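Saturday, February – gripper bench book

Came in early to look at the Arby hand gripper, the one that had been pinching skewed all week. Carmela Fontana left me a note saying the left finger was lagging, and she was right, you could feel it with your thumb. Pulled the pivot pins one at a time, wiped the old grease out (grey and gritty, horrid stuff) and put in a smear of the Wamness light grease. Much sweeter! One pin had a burr on it so I dressed that with the fine stone and put it back in the same hole.

Swapped both ribbed pads while I was at it. The old ones had done 191 hours and the ribs were going shiny. New ones are from the Horgan bag, second drawer, and there are 22 left, so no need to bother Kustbridge for more yet.

Squeeze set to 300 on the dial to start with. Too much for soft fruit, I think – dropped it a touch and wrote the new mark on the tape. Cherry tomatoes are a good check because you want both pads touching at the same moment, and any lag shows up as a roll to one side.

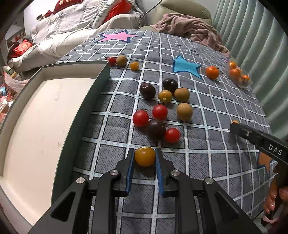 How often should the pivots be greased? Every 1000 grips, or sooner if one finger starts to lag behind the other.

Still to do: spare pins, and find the small driver.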